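Best way to store travel cups with lids on so they don't smell?

Posted in Kitchen & Pantry
934 views

Telmo Villanueva
We moved to Willham in June and the new kitchen has one deep cupboard and hardly any shelves. I have a set of lidded cups, the plain rounded kind where the lid screws down and leaves a thin line around the side. We use them for coffee in the morning and the kids take soup in them. When I put them away with the lids on, they smell stale the next time I open one. When I leave the lids off, the lids end up all over the cupboard and I can't find the right one.

I wash them by hand with regular dish soap. They look clean. Is there a way to keep cup and lid together without the smell? Also, should they stand upright or upside down? My sister Lucía keeps hers upside down and has the same problem, so I'm not sure it matters.

Lucía Villanueva
Mine are a different brand, for the record, and they only smell if they had soup in them.

Rodrigo Olmedo
Dry them longer. The outside dries fast and the inside of the lid doesn't. If there is a seal in the lid, take it out every time and wash under it. Leave everything apart overnight and put the lids on loose the next morning, a quarter turn at most. I have done it this way for years with Stolwood cups and they don't smell.

For the smell you already have: fill with hot water and a spoonful of baking soda, let it sit for 20 minutes, rinse, then dry as above. Do the lids in a bowl of the same stuff. If it comes back after two rounds, the seal is probably finished. You can usually buy just the seal.

Upright or upside down makes no difference once they are dry. While they are drying, upside down on a rack with gaps underneath. A dish towel laid flat on the counter holds the damp in.

Anselmo Valcárcel
just get new ones, those lids never come clean

Cayetano Sotomayor
I agree with Rodrigo on the drying. For the cupboard I would use a tray with openings in the bottom so air gets under the cups. Stand them upright in one layer, don't stack them, and pull the whole tray out when you need one. Measure the cupboard first, including the door hinge. I bought a tray from Dinsa that fit the shelf and then would not come out past the hinge, so it lives on top of the fridge now.

If you want the lids off but still in order, put a small dot of nail polish on the underside of each cup and the same color on top of its lid. It wears off after a few months in the dishwasher but you said you wash by hand.

Coffee and soup in separate cups would help too. Tomato soup especially. 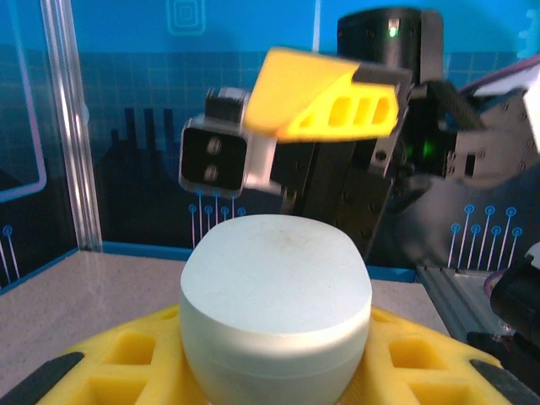 Telmo Villanueva
Thanks, I took the seals out last night and there was old soap under both of the ones I checked. Going to try the baking soda and leave the lids loose. Does the nail polish hold up if the cup gets hot water in it, or should I put the dot somewhere else?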